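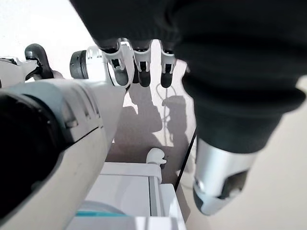

What size should I order if I'm between two sizes?
Take the larger one if you plan to wear it over a shirt, and the smaller one if it goes under a jacket.

Zanavora Ribbed Base Sweater

Style no. 206
Weight: medium
Fiber: merino wool with a small share of nylon
Colors: charcoal, oatmeal, forest
Sizes: XS to XXL

The Ribbed Base Sweater is a plain crew neck for cold workshops, early walks and unheated houses. It was drawn up by Radka Vlachou for our first winter range and has changed very little since. The body is a narrow rib that stretches across the chest and pulls back into shape after washing. The shoulder seams are set slightly forward so that a backpack strap doesn't sit on them.

The cuffs are 10 cm deep and can be worn flat or turned back once. On the older version they were shorter and tended to ride up when you reached overhead. If you have the older version and like it, we can still knit replacement cuffs in charcoal. Write to the repair desk before sending anything.

Fit

The sweater is cut close but not tight. The body is a little longer in the back. People with long arms usually find the sleeves long enough in their normal size. The neck opening is the same on XS and S, and goes up one step at a time from M.

Measure a sweater you already own, laid flat, and compare it with the size chart. Chest is measured one inch below the armhole, and length from the top of the shoulder seam to the hem.

Washing

Wash cold on the wool setting, inside out, with a wool detergent. Don't use fabric softener. Press the water out in a towel and dry flat, away from a heater. Tumble drying will shrink it and we can't repair that.

Expect some pilling under the arms during the first weeks. A wool comb takes it off. A razor will cut the rib, so please don't use one.

Where it is made

The yarn is spun at the Pleditz mill and knitted in our own shop, where Živko Leka runs the two flat-bed machines. Necks are linked by hand. We knit around 800 of these a year, and most of them are finished before November. Oatmeal usually sells out first.

Repairs

Small holes and loose neck seams are mended free of charge for the first owner. Send the sweater clean and dry, with a note showing where the damage is. Mark the hole with a safety pin or a bit of bright thread. Moth damage is charged by the hour, and Eleni Janevski will email you a price before she starts.

Returns

Unworn sweaters can be sent back within 30 days with the tags on. Exchanges for another size ship as soon as yours reaches us.

Also in this range: Parkura Wool Cap, Hoxha Work Sock, Ribbed Neck Warmer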